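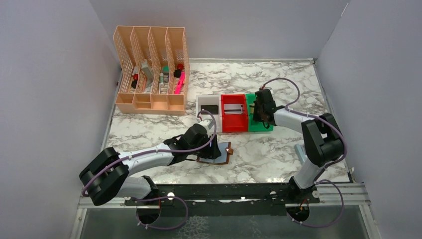 Before a two-arm cell can be taught any task, it must be set up so that every later run begins from the same conditions. This chapter covers the work that comes between the delivery of the arms and the first recorded motion: mounting, cable routing, placing the work items, and the daily check. The cell used throughout the chapter is a tabletop enclosure with both arms fixed to one black rail across the front, so that each reaches away from the rail and over the table. The purple cables that run along the arms are held with small white clips, and the slack in them will receive more attention than a beginner might expect. Most of the faults described in Section 4.5 begin in a cable.

## 4.1 Scope of the Chapter

Students who have completed Chapter 3 will already know how to power an arm, home its joints, and stop it safely. Those steps are not repeated. The present chapter treats the cell as a whole, including its frame, its walls, its table surface, and the objects placed on it. An arm that performs well on a bench may perform poorly in a cell whose rail has shifted or whose table is not level.

After working through the chapter, the student should be able to:

- seat and tighten an arm base on a shared rail
- route a cable so that it stays slack through the full range of motion
- record the position of each work item on a layout sheet
- carry out the daily check and enter the results in the cell log
- decide whether a fault calls for adjustment, repair, or replacement

## 4.2 The Shared Rail

In the Mandgate layout, which this book follows, two arms share a single rail. The arrangement saves space and keeps the distance between the bases fixed. It also means that a loose rail disturbs both arms together. When both arms miss their targets in the same direction, the rail should be inspected before any joint is recalibrated.

The bolts are tightened in two passes. The first pass brings every bolt to light contact. The second pass starts at the middle of the rail and works toward the ends, alternating sides. Each base is then pressed firmly by hand from the front and from the side. Any movement that can be felt is too much.

> **Shop note.** Femke Dierckx, who maintained the first Kirker cells, advised marking each bolt head and the metal beside it with a single line of paint. A broken line shows at a glance that the bolt has turned.

## 4.3 Cables and Clearance

A cable should be long enough to follow the arm to its farthest reach and short enough to stay out of the gripper's path. To test this, move the arm slowly by hand, with the power off, through each of the 8 positions on the clearance card. At each position, look for three conditions: a cable pulled straight, a cable pinched at a joint, and a cable resting on a work item.

Clips are to be placed on the rigid segments of the arm, never across a joint. Where a cable passes an elbow, leave an open loop. The loop may look untidy, but tightening it is the most common mistake made by new technicians.

Clearance between the arms must be tested as well. Bring both grippers toward the center of the table and confirm that neither forearm touches the other, and that the two cable loops do not cross. The test takes around 15 minutes and is repeated after any change to the clips.

## 4.4 Placing the Work Items

Bins, holders, and cards are set out according to the layout sheet. The sheet records which side of each item faces the rail, along with its distance from the table edge. Small differences matter. A bin turned slightly from its recorded angle may still be reached by the gripper and yet be struck on the rim during release.

Items that stand in a row should be placed from left to right and measured from the same corner. If each item is measured from its neighbor, small errors add up along the row. Tall holders belong near the back of the table, where an arm is least likely to sweep across them.

## Case for Discussion

At the Pavliuk training shop, Khrystyna Hrynyshyn noted in June that the left arm of one cell had begun to stop short of its target late in each shift. The morning check showed no fault. Her colleague Tymofii Demchenko recalibrated the arm, and the error returned after 2 shifts. A second inspection found that one clip had slid toward the elbow, so that the cable loop grew smaller as the day went on. The clip was moved back and its position was marked on the arm.

Read the case again after completing Section 4.5, and compare the order of the repairs with the order given in the fault chart.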